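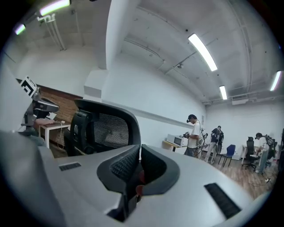
WALLER, May

I got to the Barbosa building at a quarter past four, which I'd been told was the quiet part of the afternoon. Ha! There were people in headsets, cables on the floor, and a gripper shoved at me before I'd put my bag down. "Thumb here, don't squeeze yet," said Valquíria Vieira, and that was my whole introduction to the after-hours robotics course.

I should say I'm no engineer. I once glued a drawer shut. But a friend's daughter took the course last year and wouldn't stop talking about it at dinner, so I asked if I could come and be in the way for an afternoon, and Gervásio Fontes, who teaches it, wrote back one word: "Sure."

The class is working toward Cemell, the student contest held at the end of the term, where teams have to get a robot to do small household chores. This year's list includes sorting spoons, folding a dish towel and putting a lid on a jar (the jar is the one they all complain about). The students do each chore themselves first, over and over, with a gripper in hand, and those recordings are what the robot learns from. When I visited, the team had 1253 recordings saved and had thrown out 614 of them. I thought that was a terrible score. Gervásio thought it was pretty good!

"You move your wrist like you're in a hurry," he told me after my first try with the jar. Fair enough. The thing is bigger than it looks in other people's hands, with two curved black pads that do the pinching, and you have to forget everything your own fingers know. I tried the lid nine times and got it on twice, and one of those was crooked. Valquíria kept the crooked one. She's in her second year, she labels the recordings late at night with the radio on, and she has strong opinions about which mistakes are useful and which are just sloppy.

The room smells like coffee and warm dust, and it's cheerful in there, white walls and old brick and pipes running all over the ceiling. People talk to each other without turning their heads, which takes some getting used to. I answered two questions that weren't meant for me.

Around six they stopped for crackers and argued about the team name. Last year they entered as Sunance and placed 41 out of 48, and half the room wants to keep the name out of pride while the other half wants a fresh start. It got pretty loud! Gervásio stayed out of it and ate most of the crackers.

I went back to the jar before I left. Three more tries, one lid on, straight this time, and Valquíria was on the phone and missed it. She says she'll find it in the recordings.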